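4. Findings: where things get put down

4.1 Open versus closed storage

Short version first. Tenants in the Iststead flats put things in open storage and forget the closed storage exists. Homeowners in Enisstead do it less, but still do it. We coded 185 storage spots across both suburbs (cupboards, drawers, hooks, cubbies, window sills, the top of the fridge) and asked each household what was in each spot before anyone opened or looked. Recall was good for anything at eye height and without a door. Poor for anything below the knee, door or no door. Linen cupboards the worst of the lot - most people could name the sheets and nothing else.

This fits the drift model set out in section 2, where an item moves toward the first flat surface between the front door and wherever it is meant to live. Keys and mail hardly drift at all, they land once and stay. Bags drift. Clothing drifts the most, esp. items judged too worn for the wardrobe and too clean for the wash. Every Iststead household had a chair for these. Several had two.

4.2 Brick, rental rules and the missing wall

Walls matter more than we expected going in. Tenancy agreements in both suburbs restrict drilling, and exposed brick makes it harder again, so wall shelves are rare and free-standing units do the work. Cube-type shelving especially. Cheap, light enough for two people on moving day, doubles as a room divider in a bedsit. Tenants described these units as "temporary" even after 14 years in the one flat. We kept the word in the coding scheme as its own category after the second round, becuase it kept coming up and meant something different from "short term".

Owners did drill, but mostly once, when they moved in. After that new storage was free-standing there as well. The Yadav coding scheme (see Appendix B) treats fixed and free-standing storage as seperate classes and we followed it, with one change: a unit jammed between two walls counts as fixed if the householder says it can't be shifted.

4.3 What goes in a cubby

Soft goods, overwhelmingly. Bags, cloths, scarves, spare pillow cases. Soft things forgive a bad fit and can be shoved in with one hand while the other is holding something else. Hard items go in underneath or in front and are then lost behind the soft ones, which is where most of the "I thought I'd thrown that out" responses came from. Depth is the problem. A deep cubby makes two layers, and the back layer is dead storage in all but name.

Height next. Shelf rows above the shoulder held fewer items per cubby but the items stayed put between visits. The lower rows churned. Households with small kids reversed the pattern, no surprises there, everything breakable had gone up and the bottom row was toys. Pets did the same to a lesser degree, mainly cats.

Figure 4. Enisstead, two views from one room. The second view has the white unit with open cubbies, a soft white item in one of them, and the red-brown brick wall. 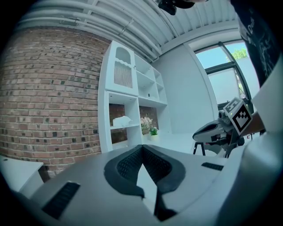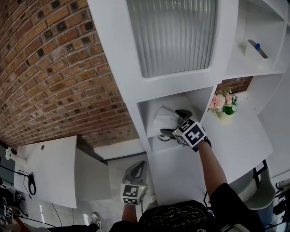 4.4 Labels and baskets

Baskets help for a while. Households that had added baskets or boxes to open units reported less visible mess and worse recall, so a trade and not a fix. A lidded box behaves like a closed cupboard. Labels were tried by plenty and kept up by few. Where labels survived they were on food, or cables, or in a shared house where the label was really a person's name.

The Nirus checklist scores a labelled box as "organised" whatever is inside it. We don't think that holds. In the March round we asked people to list box contents from the label alone, then open the box, and the lists were mostly wrong in the same direction: too short, and missing the newest item. Scores out of 100 on the checklist went up with the number of labels all the same. Rescoring without the label item is in Table 4, along with the split by tenure. Garages and sheds left out of that table, covered in section 5.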